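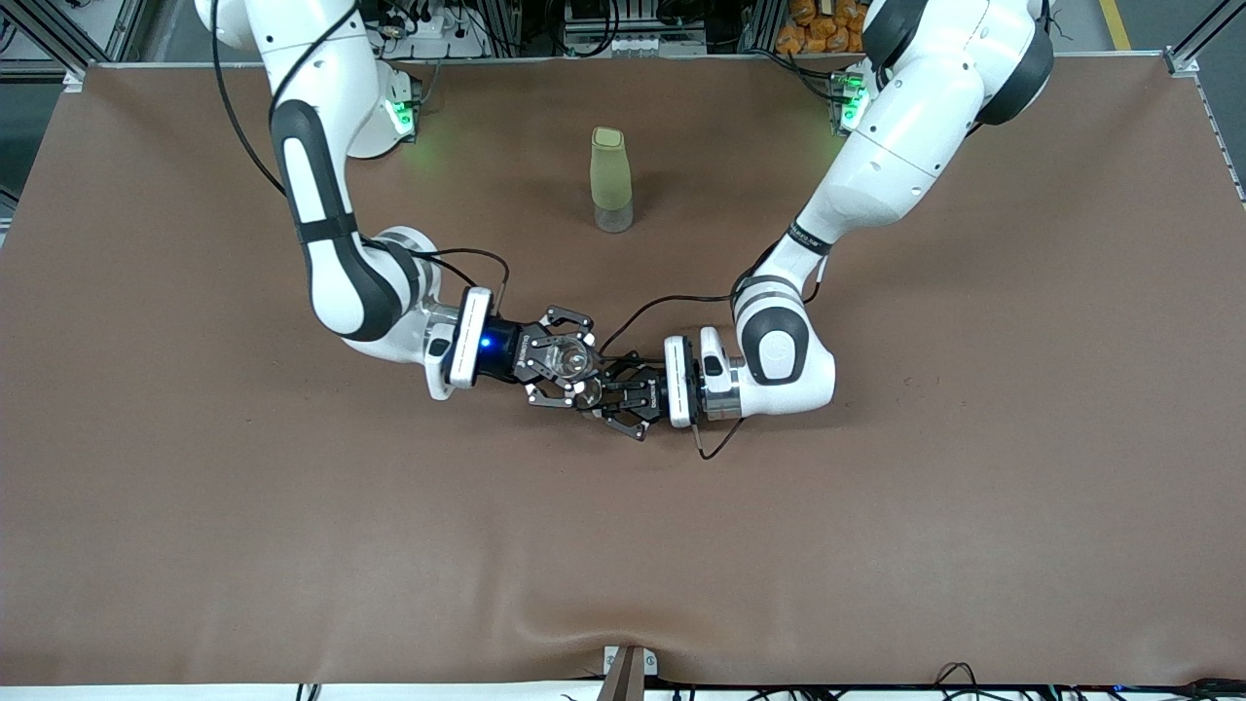 In defence of the bad village hall chair

Odbridge is getting new chairs. I know this because a leaflet came through the door, folded into three, with a drawing of a chair on it and the words "Comfort For All". Comfort for all will cost 2,000 pounds, and there is to be a quiz.

I should like to speak up for the old chairs while there are still a few of them left to sit on. They are grey, or were once blue, and they stack in a way that requires a knee. The seat slopes gently backwards until you reach the spine, at which point the chair changes its mind. After twenty minutes you begin to shift. After forty you have learnt something about your hips. And after an hour, whatever meeting you are attending comes to an end, including the ones that had been planned to go on until ten.

I have sat through a great many public meetings in three parishes, and I would put the quality of the decisions down almost entirely to the furniture. At Brurkancombe they have padded seats with arms, left over from a hotel. I went there once to hear about a drain. The drain was dealt with in a few minutes and then everybody settled in. We had the history of the drain. We had a man's views on other drains, some of them abroad. A woman behind me took her shoes off. By the end, people who had arrived with no opinion at all on drainage had formed one and were prepared to defend it in writing, and the thing was put off until the next meeting, where I gather it is still being enjoyed.

Odbridge had a drain too. It took eleven minutes and the drain was fixed.

The case against me was put very well by Kęstutis Kazlauskienė, who lives two doors down and has carried more of those chairs than I have. He told me I was talking like someone who goes home to a sofa. There are people in the village, he said, who don't come to anything at the hall now, because they know what an evening on those seats will do to them for the rest of the week. It isn't a test of character if you have a bad back. It's just a locked door with a leaflet on it.

I had no answer to this and went home to my sofa to think about it.

He's right, of course, and if the new chairs were only for people who need them I would buy the first one myself. What bothers me is the notion, which has got into everything lately, that comfort is what we all come out for. The cinema at Sevholm now has seats that tip back so far that you watch the film past your own feet. A ticket costs more and the room holds fewer of us, and twice now I have slept through the middle of something I had wanted to see for months. I was very comfortable. I couldn't tell you who did the murder.

The trains have gone the other way, I grant you. Somebody has decided that a person travelling to work wants an ironing board, and has put a thin cloth over it. But the library, the doctor's, even the place where you wait while they change your tyres: all of them have been made soft. I sat in a bucket of orange foam at the tyre place for so long that I missed them calling my name. I had to be helped up by a boy who called me "my friend".

I think a hard chair tells you how long you are expected to stay, and there's a kind of good manners in that. A church pew does it. So does the bench outside the post office, which is missing a slat exactly where you'd want one. You sit, you get your breath, you have a short talk with whoever is passing, and you get up again before either of you has said anything about politics. Put a cushion on that bench and there would be feuds.

My late aunt understood this. She kept two sorts of chair in her front room, and you could tell from the one you were waved towards whether you would be offered a second cup of tea. The insurance man had the one with the loose rung for fifteen years. He never complained, and he never sold her anything either.

There is also the matter of what happens to the old ones. The leaflet says they will be "responsibly rehomed". I have asked who is going to give them a home and have been told it is in hand. I suspect they'll turn up in the cricket pavilion, which already houses the last lot, the folding wooden ones that bit people. Nothing in a village is ever thrown away. It is moved to a building with a worse roof.

So I shall go to the quiz, and pay for my ticket, and probably buy a raffle ticket as well. I'll sit where I always sit, near the radiator, on the chair with the wobble. I have already asked whether I might keep that one. I was told to put it in writing.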